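# The Grarance Ferry

I've told this story at enough kitchen tables that I know where people laugh, so I'm putting it down properly before I polish it into something that never happened.

It starts with my aunt Rafia Ghumman ringing me at six in the morning, in January, to say she'd bought a boat. She hadn't bought a yacht or a tinny. She'd bought the old Grarance ferry, which had been tied up at Coman since the bridge opened, and which I'd last been on at the age of eight, throwing up into my own hat.

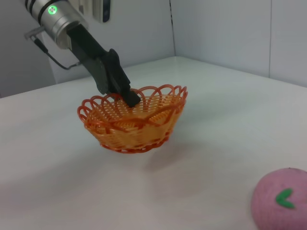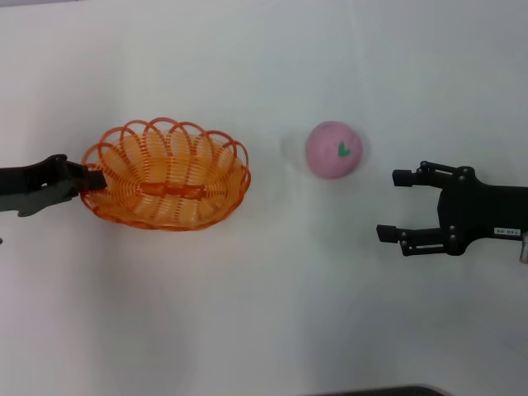 Why would a retired pharmacist want a ferry? She said she missed the sound of it, and that at her age missing something was reason enough to go and get it.

So I drove down. It's 178 kilometres from my place to Coman, most of it behind one caravan, and I practised my speech the whole way. I was going to be kind but firm. I was going to mention her knees. I had a bit about insurance that I thought was pretty good.

She was standing on the wharf in a yellow raincoat with a thermos under each arm, and next to her was a long, mournful man in a woollen vest.

"This is Nazar," she said. "He knows engines."

"I know this engine," said Nazar Kovalchuk, as if the others had let him down.

He'd run the ferry for 29 years, back and forth across the same bit of water, until the bridge. After that he'd gone to work in the office at Givura, the seed place up the road, and he told me he'd hated every minute, though they'd been very nice about his lunch breaks. He used to eat his sandwiches in the car with the window down, facing the river.

I never gave my speech. Rafia handed me a thermos and a wire brush and pointed at the railing, and you don't argue with a woman who has already poured the tea.

We scraped paint for most of that week. Under the white there was green, and under the green there was a horrible mustard colour that Nazar greeted like a cousin at the airport. He told us about the winter the fog was so thick he steered by the barking of a dog on the Grarance side. He told us about the bride who changed her mind in the middle of the river and asked him to turn round, and how he did, and how the groom was waiting on the wrong bank for an hour and a half with his whole family and a hired accordion player.

"What happened to her?" I asked.

"She took up nursing," he said, and went below to hit something with a spanner.

The engine was an Asov, older than I am, and it did not want to be woken. Every afternoon at four or so he'd try it. There'd be a cough and a sort of long wet sigh, then nothing, and Rafia would say "Closer!" in the voice she used to use on me when I was learning to swim. I honestly couldn't hear any difference from one day to the next, but the two of them would stand there discussing it like music critics.

I should say what the boat cost, as my mother always asks. It was 2,803 dollars, which Rafia said was less than her dentist wanted. She did not mention the mooring fees. I found those later, under the biscuit tin, and put them back.

On my last evening I'd packed the car and was hunting for my other boot when the whole deck started to shake. I thought something had fallen through the hull. Then came the noise — that big flat thudding, slow at first — and I was eight again, and I swear I tasted vomit and peppermint. Rafia came out of the wheelhouse with both hands over her mouth. I'd never seen her cry, not even at my uncle's funeral, where she'd corrected the minister on a date.

"Well, get the ropes," Nazar yelled up from below. "It won't do this twice!"

So I got the ropes, wearing one boot. We had no permit, the lights didn't work, and my aunt, who was nearly 81 and had never steered anything bigger than a Corolla, took us out under the bridge while the cars went over our heads. A kid in the back of one of them waved. I waved back with the boot I'd just found.

We got as far as the Grarance side. There wasn't much left there, just the old ramp and a paddock with a horse in it. Nazar brought her in against the ramp anyway, very gently, and lowered the gate with a clang you could've heard in town. Then he stood there with his hands behind his back, waiting, the way he must have for all those years.

The horse had a look at us and went back to its grass.

"Give it a minute," Rafia said, and opened the second thermos.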